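Clovier Magazine
August
By the Clovier features desk
3,143 shares | 2 comments
Last updated in August

A Hanger That Would Not Let Go

The fault that stopped the laundry trial at Prundgate lasted less than a minute. A two-armed Skustolo system had carried a shirt to the clothes rail, placed the hook over the bar, and received the command to open its right gripper. The control software recorded that the gripper had opened. The arm then began its return move with the hanger still held between its fingers, and it pulled the rack toward the operator's station before the emergency stop was pressed.

No one was injured. The rack came to rest against the arm, and the operator had been standing outside the marked area. The Prundgate laboratory nevertheless treated the event as a safety incident, suspended all unattended work, and asked Filali, the integrator responsible for the grippers, to take part in a joint review.
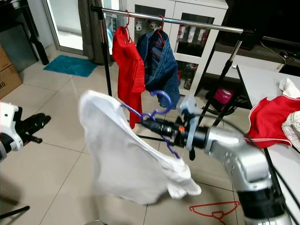
Clothing is a difficult load for any automatic handling system. A hanger is rigid and a shirt is soft, and the two move differently when the arm changes speed. The fingers must grip a narrow piece of plastic firmly enough to support the garment, then release it cleanly at a rail where other clothes already hang. At the station, a white garment on a purple-blue hanger swings out well to one side of the gripper, close to a red garment and a denim shirt already on the rail. A small error in release at that point can affect everything on the rack.

The review first considered the motor. Its records showed normal current during the opening command, and bench tests confirmed that the drive was sound. Attention then moved to the way the software decided that a release had taken place. The system measured the position of the motor and assumed that the fingers had followed it. It did not check whether anything remained between them.

This assumption had held through the first 1,000 practice cycles, which were completed without a reported release fault. The review team noted that the count had been used as evidence of reliability when it described only the conditions under which those cycles were run. Most had been made with light garments and new finger covers. Later work included heavier clothes, hangers of different thickness, and covers that had been in service for longer.

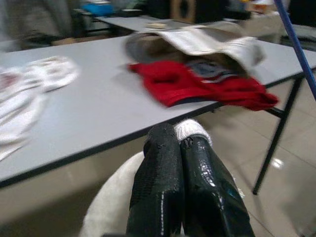 Bench tests under those later conditions reproduced the fault. As the motor opened, a hanger could remain stuck to one finger and travel with it. The opening distance was small, chosen to save time and to keep the fingers from catching on neighboring clothes. With a new cover, the hanger dropped free. With a worn cover, it sometimes stayed in place.

The review also found that earlier warnings had been missed. Operators had written "slow release" in the station log on several occasions. The log had no category for a partial fault, so these entries were filed as general remarks and were not sent to the engineers. Each cycle had been marked as complete.

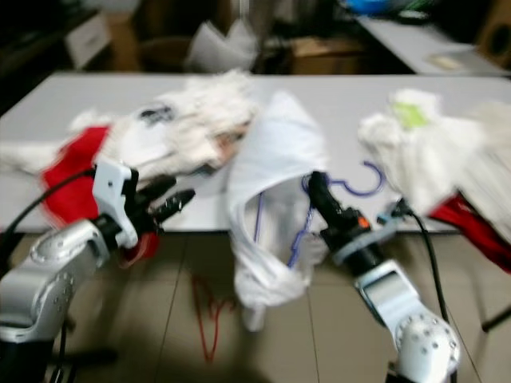

SAFETY AND PROCEDURE

The second part of the review concerned the return move. After a release, the arm was permitted to travel at full speed along a fixed path. Force limits were active, but they had been set high to prevent nuisance stops when a sleeve or collar brushed against the rack. As a result, the arm could drag a light, freestanding object some distance before the limit was reached.

Prundgate has since divided the move in two. The arm now backs away from the rail slowly, under a low force limit, and pauses. Only when the load reading shows that the hanger has left the gripper may it continue at normal speed. If the reading is unclear, the arm holds its position and calls the operator. The rack has also been anchored to the floor, and the operator's station has been moved to the far side of the room.

These measures carry a cost. The additional pause lengthens every cycle, and the laboratory has accepted a lower output for the rest of the trial.

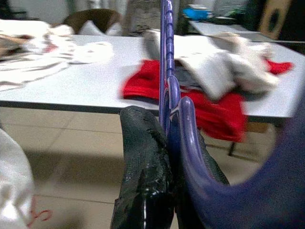 Wear on the finger covers remains the less settled question. Filali had recommended replacement on the basis of hours in use, a measure that takes no account of how often the fingers close or on what material. Seen at close range, the black rubber of a finger has a glossy, cracked surface that catches the light along its seam. The review did not establish how much cracking is acceptable, and it advised that appearance alone should not be used to pass or reject a cover. A simple pull test, carried out with a spare hanger at the start of each shift, has been adopted for the time being.

The laboratory intends to complete a further 1,000 cycles with an operator present before it considers a return to unattended work. Partial faults now have their own entry in the log, and any operator may stop the trial after recording one. Filali is preparing a revised cover for testing at the same station. Until results are available, the Skustolo system will handle shirts and light jackets only.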